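Flutia clip-on work cloth and clips: a student club review

I coach the robotics club at Skalville, which mostly means I unlock the door, order things and get told by teenagers that I've ordered the wrong things. So when I say we've got strong feelings about a tablecloth, please believe me. We've been using the Flutia cloth since October and I wanted to write something up while it's still fresh, because I couldn't find a single review from a club when I was shopping!

Quick background. Our project this year is laundry folding with a pair of hand-held grippers, one in each hand. You fold a shirt, you clear it, you do it again. It sounds dull and some afternoons it is, but the kids get very competitive about their sleeves. We have 602 folds in the logbook so far and the same cloth has been under every one of them.

What we had before was a bare table, and it drove us mad. Shirts slid all over the place, and the gripper tips skated along the top instead of getting under the hem. Then we tried an old bedsheet, which moved with the shirt (worse, somehow). Misaki Minami, who runs our folding group, asked for something plain, matte and a colour none of our shirts come in. Sage green won. I voted for grey and was ignored.

The good stuff first. The grip is lovely. A cotton T-shirt stays where you put it, but you can still drag it a little when you want to square it up. The matte finish is great too, no glare at all under our ceiling lights, and we get plenty of that off the floor. It's big enough that you can work at the front and park a finished shirt further back. And the clips are way better than I expected from something that small. They hold the far edge firmly and I've only had one ping off, when somebody leaned on it.

Now the grumbles. It creases if you so much as look at it. We store ours folded in a cupboard, so every session starts with smoothing it out by hand, and some of the wrinkles never really leave. Kazuhiro Kawaguchi irons it when he remembers, and it's beautiful for a day. It also shows marks. We've washed it 3 times, cold, and the colour has held up fine, but I wouldn't call it stain resistant no matter what the packet says.

My other complaint is that you only get 2 clips. I'd happily pay extra for a pack of 4 so we could pin the front as well. When you pinch low with the grippers you can catch the cloth along with the shirt, and then the whole lot comes up in a tent. The younger ones find this hilarious. You do learn to come in from the sides at a shallow angle, and after a week or so it hardly happens. 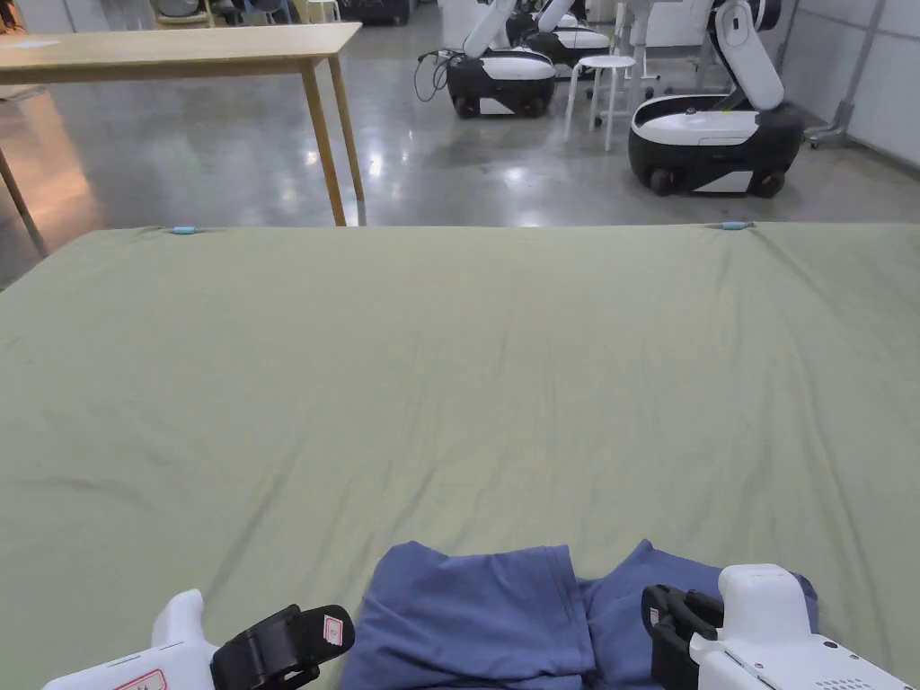
The periwinkle shirt on the green, two grippers and two blue clips.

We did borrow a Flinier mat for a fortnight to compare. It's rubber backed and lies dead flat, so if wrinkles bother you, that's your answer. But it was too grabby for us. Thin knits stuck to it and the corners wouldn't flip over cleanly, and it takes up half the cupboard rolled. The folding group voted to send it back and I didn't argue.

Would I buy the Flutia again? Yep, and I have, there's a second one on order so we can run two tables before we show our folding to the Nagano club over a video call. If you're only using it for soldering or general tinkering, save your money and get a proper bench mat. For anything with fabric, in a club with not much storage, I'm really happy with it. Four stars from me, and Misaki says four and a half if they'd sort out the clips.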